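Desks, chairs and the last hour of the day

The workplace services manager at Plovine looks after three floors of shared desks in a converted mill. Before that she spent six years with Ivia, a supplier of office furniture, and she still talks about rooms in terms of clearances.

"A chair left out is a chair in the walkway," she says. "We have 200 desks. The cleaners work from the walkway inwards, so the chairs go in first and everything else follows."

Her instruction for closing a desk fits on one side of a card. The chair is turned to face the desk, moved by the top of the backrest and pushed in until the back is close to the front edge. 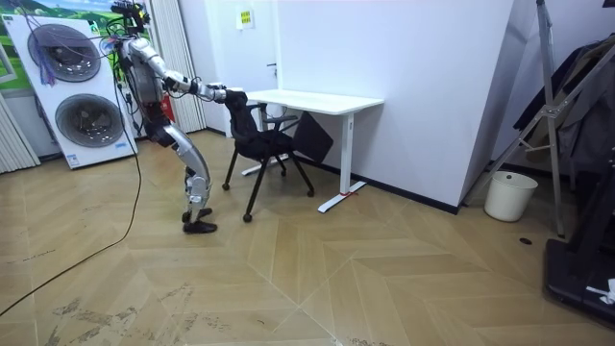
"People push from the armrest because it is nearest to the hand. The chair then swings round on its column and goes in crooked. With a hand on the backrest you can steer it, and on a wooden floor the castors need very little force."

Armrests are her main complaint about office chairs generally. Fixed arms have to pass below the tabletop, and a difference of 2 cm between one make of desk and another decides whether they do. She measures from the floor to the lowest point under the top, which may be a rail or a cable tray — catalogues usually give the height of the upper surface. Where the arms are adjustable, the card says to lower them first.

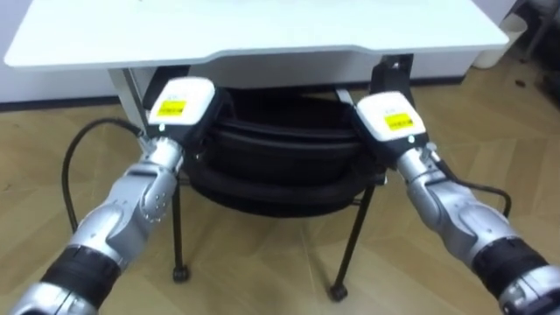

"Look underneath before you push. Bags, panels, a spare power strip, anything can end up down there. If the chair stops short, pull it out and find out what it met. Leaning on it just marks the desk leg."

The mill has white desks throughout, a choice made before she arrived. She would have taken a light grey. White tops show smudges, and she has stopped trying to get every one of them off. A damp cloth in the evening and a mild cleaner once a week is the present routine. Solvents are not allowed, after a trial in November left two tops with dull patches.

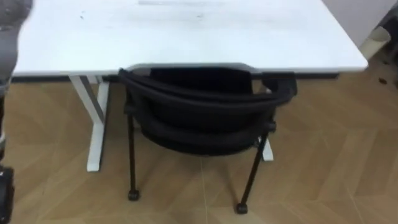 "I check the line of chairs from the end of the row. I am looking for backs that stand out from the others, and for castors sitting in the walkway. It takes a few minutes a floor."

Castors themselves are inspected twice a year. Hair and thread wind round the axle until the wheel drags, and a dragging wheel scratches the boards. She removes them by hand, clears the axle with a hooked blade and replaces any with a flat spot. The replacements come from Peñalver, in the soft version for hard floors.

The next job is a second site, Pruruden, where the floor is carpet tile and the desks are older. She has asked for the underside heights before anyone orders chairs. At the time of our conversation, mid-afternoon, the figures had not come through.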